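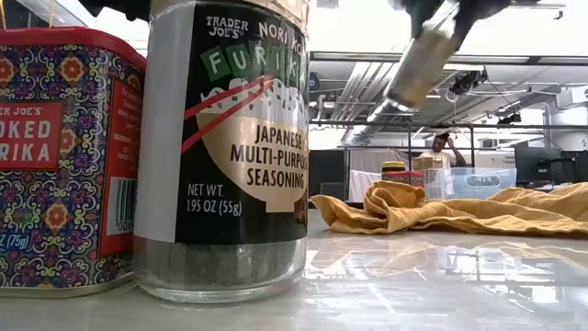

Pick and place with seasoning containers. Glass jar and tin in front, third container held in the gripper.

Course pages > Robot Handling 2 > Handouts > When the grip goes wrong

Print this page | E-mail this page

Last updated: August

Handout: the dropped jar, and what we got wrong

I promised you a proper write-up of the dropped jar, so have this next to you when we go through the log in the lab. I've kept it in the order I'd tell it, which isn't quite the order it happened in. Sorry. Bogdan Lazăr has a tidier timeline if you want one.

The task was the one you all know by now. Pick up a container, lift it over the other things, put it down on the far side of the cloth. We'd been running it on the Lidberg cell with the Kendix gripper and everyone was rather pleased with it. Then in one run a glass jar slid out of the fingers at the top of the lift, hit the table and broke. No one was hurt. Rodica Bogdan was nearest and she pressed the stop straight away, but the arm had already carried on to the place position and opened its fingers over nothing at all, as if it had done a lovely job. That second part bothers me far more than the broken glass.

What the log says

The log is sampled every 2 ms and you'll be working with 2000 samples, so four seconds in all. The slip begins at sample 699. You'll see the finger gap start to close there, a tiny bit at first, and then it goes all at once. (Plot gap and commanded force on the same time axis, please! Last year half of you used separate ones and then argued about which came first.)

Now look at the force. Commanded grip force is 30 N the whole way through, flat as a board. That number was tuned on tins. A tin has a straight side and a rim, and it forgives you. A glass jar has a smooth curved wall and a shoulder, and if the fingers close a bit too high they're sitting on the slope and pushing the jar downwards while they squeeze it. More force doesn't help you much there, and I'd like you to draw the contact forces yourselves and see why.

Then there's the speed. Paula Manole had raised the lift acceleration that morning, with my blessing, so I'm not pointing at anyone but me. On tins it made no difference we could see. Think about how much a container can swing in the hand when the arm moves off sideways – in the picture it's at a diagonal, though one frame can't tell you why, and under acceleration the load at the fingers can be a good deal more than its weight.

Why the arm didn't notice

We did have a slip check. It compared the finger gap before the lift with the gap after the place move, and nothing in between. So the program would have told us about the lost jar in the end, once the arm had swung right across the table and opened up. Cosmin Enache found this by reading the code over a sandwich, and it took him less time than the sandwich did.

There was also a gap-closed warning from the gripper itself. It was going out on the bus perfectly well. Our side had it down as information only, because in the Grillow trials it used to go off on soft packets and someone (me) got tired of clicking it away. If you remember one thing from the whole module, please let it be the habit of writing down every alarm you mute, with your name and a date for looking at it again.

What we changed

Gap is now checked on every cycle from first contact until release. If it moves more than the limit, the arm stops where it is and stays there. We talked about having it back off to a safe height, but Ingeborg Stüber argued that with broken glass underneath you don't want the arm choosing to go anywhere, and I came round to her view.

Grip height is set per container, measured from the base. Glass has its own, lower acceleration. And anything that can shatter is only lifted when the people in the room are outside the marked area, including the ones who are just popping in for a cable.

I don't think we're finished. The gap limit is a guess for glass, and it will trip on a jar that merely settles a little in the fingers.

For the lab session

Bring the plot I asked for above. Work out how long passed between sample 699 and the end of the log, and say what the arm could have done with that time. Draw the forces on a jar gripped on the straight wall and again on the shoulder. Then pick a gap limit and be ready to defend it, false alarms and all – Bogdan will be playing the annoyed production manager and he's good at it.

Văduva's chapter on grasp stability is worth a read first, though skip the bit on suction cups. Closed shoes in the lab, please, and safety glasses from the box by the door.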